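Durkora motion planner, a thread. 01/05/2019. Two arms, two bins and a tray, one person who thought this would take until lunch. 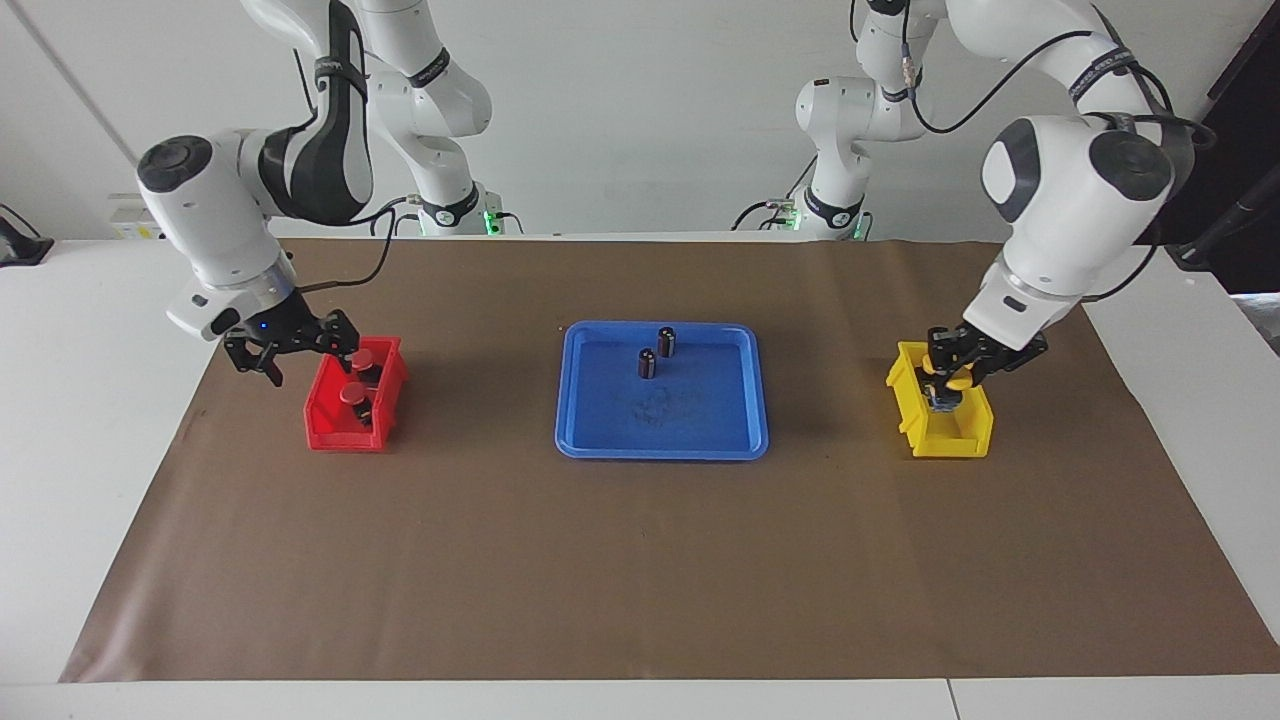

1/ The sorting rule

Red caps go in the red bin. The little black cylinders start in the blue tray and end up in the yellow bin. A toddler could write this rule. The config file for it is 2,217 lines.

2/ The planner

We run Brorari for planning, both arms as one big joint problem. Lovely on paper. In March it would think for up to 30 seconds and then propose a route where the left elbow visits the ceiling. Technically collision-free! I had not modeled the ceiling.

3/ The fix, part one

Split it. Each arm plans alone and has to reserve the space over the blue tray before it goes in. Yes, it's a mutex. Yes, I have a degree. The logs are now readable by humans, or at least by me before 4 pm.

4/ The fix, part two

Releasing the mutex. Please remember to do this. I lost a whole afternoon to two arms politely waiting for each other, which I blamed on the network, then the driver, then Bilis.

5/ About Bilis

Bilis is our perception node and it deserved some of that. It loves a shiny top on a dark can. It also used to love specks on the tray and would report them as very flat parts with great confidence. There's a minimum height check now – 6 mm, hard-coded, comment says "temporary."

6/ Tooling

Best thing I wrote all month is a dumb replay script. Feed it a log, it steps through every plan request and prints the ones that changed since the last build. 4,000 requests overnight. It has no UI and the flags are named after my moods.

7/ Still open

Grasp width near the bin walls. The open front is easy, the back corners are not. The current strategy is to ask the planner again, slightly louder.

Branch is up if you're on the Durkora repo. Don't touch the ceiling, it's load-bearing now.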